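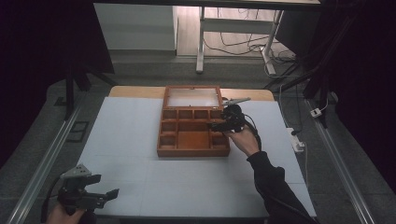
Baltby Museum Labels

Version of November 2023. Maintained by Hyun-seo Sung.

Contents

The set holds the full text of 500 wall and case labels from the permanent galleries of the Baltby Museum of Town History. Labels were copied from the printed proofs and then checked against the walls. Temporary shows are left out, as are donor plaques and safety signs.

Of the 500 labels, 237 deal with the Stidska mill strike and the years of segregated housing that followed it. Another 116 cover the Charbonneau Street school case. The rest are spread over farming, river trade, churches and the two world wars.

Files

labels.csv: one row per label, UTF-8, comma separated, header in the first row.
rooms.csv: room codes and room names.
changes.txt: wording changes found between proof and wall.

Fields in labels.csv

label_id: stable, never reused.
room: code, see rooms.csv.
title: as printed. Empty if the label has none.
body: full text. Line breaks are replaced with a single space.
year_written: year on the proof. Empty where the proof has no date.
theme: one of 10 values, assigned by hand.
revised: yes or no.

How themes were assigned

One reader went through every label twice, with a gap of several weeks between passes. Where the two passes gave different themes, the second was kept. A label gets one theme only, so a label on a church that also served as a strike kitchen sits under whichever topic fills more of its text. Users who want finer groups should start from the body field.

Known problems

Older labels use terms for Black and immigrant residents that the museum has since dropped. They are kept as printed. Filter on revised = no to find most of them.
Room 4 was rehung in May. The labels here are the ones from before the move.
Quotation marks in the Hiltine letters are uneven in the proofs and were not fixed.
Object numbers are missing for loans.

Use

The set is meant for work on how local museums word public history, and how that wording changes over time. It says nothing about what visitors read or how long they stay. It should not be used as a source for the events themselves, as several labels give dates that conflict with the town records.

Corrections

Send the label_id, the text as it stands and the text as it should be. Fixes go into changes.txt first and into labels.csv at the next version.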